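Home | Log | Parts | Build nights | Contact

Hand-held gripper, second build
Sat 24 July
Posted by Stavros Stefanou

Second go at the hand-held gripper, the one with the camera looking down over the jaws. I'm writing this up the same afternoon while I still remember which bolt was the problem. For anyone coming in cold: no motors, you squeeze it, the jaws close, the camera records. The pitch is that you do a chore with it enough times and an arm learns the chore. I'll believe that when I see an arm do one. In the meantime it's a decent mechanical problem and the bench is free on weekends.

Changes since the last entry. New jaws in light grey, left and right mirrored properly this time (last set I mirrored the body and forgot the bolt pocket, so one side had the nut on the wrong face). Ribbed pads redone in the magenta flexible filament. I wanted black, but magenta was the spool the Tikville shop had on special and I'm not paying extra for a colour. Wall thickness on the ribs is down a touch. The Dritadau people claim on their build page that thinner ribs wrap round an object "naturally". They also claim their trigger never sticks, and I have built their trigger.

Print notes: first pad strung badly, dried the spool for 5 hours, second pad fine. Left pad is still the strung one with the whiskers trimmed off. Doubt it matters. Will reprint if it does.

Took it off the bench and over to the table by the windows for the bottle tests. The bench grips are all done on offcuts and hex stock, and everything holds hex stock.
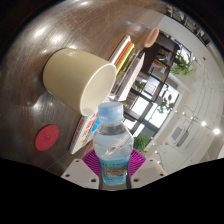 Photo: S. Stefanou, off the gripper camera

Water bottle, upright, jaws either side of the lower half with the label between them. I picked a bottle for the give in it, and a clear one on purpose, having read plenty of cheerful write-ups where every object is a wooden block in a primary colour. Through the clear part all you get is smeared reflections. I have no idea what a learning system is meant to make of that and I'm not convinced the people writing the software do either.

Other thing to take from the still is how much of the view isn't the job. You get the tabletop leaning over at a silly angle, and then windows, plants and a good bit of ceiling with the lights on. The lens is as wide as advertised. Alexiou's argument is that the background helps the software work out where the hand is. Fair enough, but the shine off the varnish is going to move every time I do, and so will the reflections in the bottle. I'd like to see numbers from somebody who isn't selling the mount.

Bottle results, for what they're worth:

Slow squeeze, lift, put down: held. Same again with a quick lift: held, some twist. Gripped up near the shoulder: slid, twice, and I stopped there. The spring is too stiff for the trigger travel, so by the time you feel contact you have already dented the bottle. That's a fault in my linkage and I won't blame the pads for it.

Weighed the whole tool on the kitchen scale, 700 grams with the camera. Too much. My wrist was complaining well before the end of the session, and the instructions going round suggest 50 repeats per task as a minimum. Whoever wrote that has a student to do it for them.

To do:
- softer spring, try the 2 from the Bristham order before buying more
- shorten trigger arm
- reprint left pad
- pull weight out of the handle, it's mostly infill
- repeat shoulder grip with the new spring, same brand of bottle
- try it with the blinds down, see if the reflections calm down at all

Not going near the recording software until the spring is sorted. There's no point teaching anything to crush bottles.

Comments

gaz_m: Same spring issue on mine. I cut a coil off and it was better for a week, then the trigger started sticking. Go softer instead of shorter.

Lathe Corner: You're a bit hard on the Dritadau pads. They do wrap properly if you orient the ribs the way the drawing shows. Did you?

Stavros: Yes. Checked it against the drawing before I bolted them on. Happy to be shown otherwise, bring yours in and we'll swap.

tully: what infill are you running in the handle? I'm on gyroid and mine's still a brick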